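Trutusholm College
School of Engineering and Computing

Call for Participants: Troltstead Student Project in Household Robotics

Applications are invited from enrolled students who wish to join the spring intake of the Troltstead project. The project is run by the School of Engineering and Computing and is open to students of all departments. It is concerned with the teaching of everyday household tasks to robots by means of human demonstration, using hand-held grippers fitted with a camera.

Eight places are available. The project runs for six weeks, beginning in March. Each session lasts two hours and starts at 4.30 pm. Participants are expected to attend every session.

The work

Participants will carry out set tasks with a hand-held gripper, among them opening and closing drawers, placing small objects on shelves and moving rolled mats. Each task is repeated many times, with the starting position of the objects changed between attempts. Participants will then review their own recordings, mark those in which the task was not completed, and help to prepare the remainder for training.

Students work in pairs. One member of the pair holds the gripper while the other sets out the objects and keeps the written log. The roles are exchanged halfway through the session. Later in the project, pairs will propose a task of their own and write the instructions for it, which another pair will then follow.

Recordings are stored and labelled using Clulo, the School's own software. Training in its use is given at the first session.

Who may apply

Applicants must be enrolled at the College for the whole of the spring term. No previous experience of robotics is required. Some knowledge of programming will be helpful in the later weeks but is not a condition of acceptance, and students of design, health and education are encouraged to apply.

Much of the work is done standing, and the gripper is held in one hand for several minutes at a time. Applicants who would need to work seated, or who require any other adjustment, are asked to say so on the form. Such information is not used in selection.

What participants receive

Participants who complete the project will receive a certificate of attendance and may, with the agreement of their department, count the work towards the practical skills module. The project is unpaid. Travel between the Weldu site and the main campus is refunded on production of a ticket.

Recording and consent

The cameras record the surrounding room as well as the task. All participants must sign a consent form before their first session. Faces are obscured before recordings are shared outside the project team. A participant may withdraw at any time and may ask for recordings made by them to be deleted, up to the point at which these have been used in training.

How to apply

Application forms may be collected from the School office or downloaded from the project page. The completed form should be accompanied by:

a short statement, of no more than one side, explaining the applicant's interest in the project;
the name of a tutor who has agreed to act as referee;
a copy of the applicant's spring timetable.

Applicants will be told the outcome by email. Those not offered a place may ask to be put on the reserve list.

Place of work

Sessions are held at the Weldu site, in the open work area furnished for household tasks. It includes a white desk with drawers, open shelving above it and a dressing table with an oval mirror. Desks with monitors are provided in the same building.

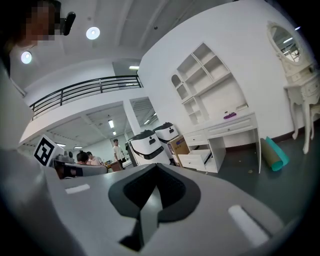

Enquiries

Questions about the project or the application form should be addressed to the project supervisor, Othmane Ezzat, through the School office.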